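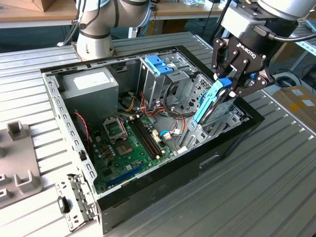 Reply from the Pliltville depot, on the sheet when I got in: the rinse liquid still clouds if the bottles have stood in the van overnight, and could we look at the thickener before touching the scent again.

Tuesday, bench 2

Made up batch 288 of the Sullska rinse with less thickener. Everything else as before. Split it into 200 ml bottles, half in the cold cabinet, half on the shelf.

14:30 - shelf bottles clear. Cold ones slightly hazy at the neck, clear lower down. Shook one and the haze spread, then went after a few minutes at room temperature. Better than the last batch, which stayed milky till the afternoon.

Scent is weaker. I can't see why the thickener would do that, so I suspect the pine oil, as we are on the new drum from Javley. Kept a sample of both drums, labelled, top shelf.

Flush tank on the Christodoulou toilet: pump counter reads 3,479. Seal looks fine, no swelling, slight blue staining on the lip. Topped up with the new batch and left it running on the timer.

To do: pour test straight from the cold cabinet. Ask Pliltville which bottles clouded, the small ones or the refill size - they didn't say. More blue labels needed.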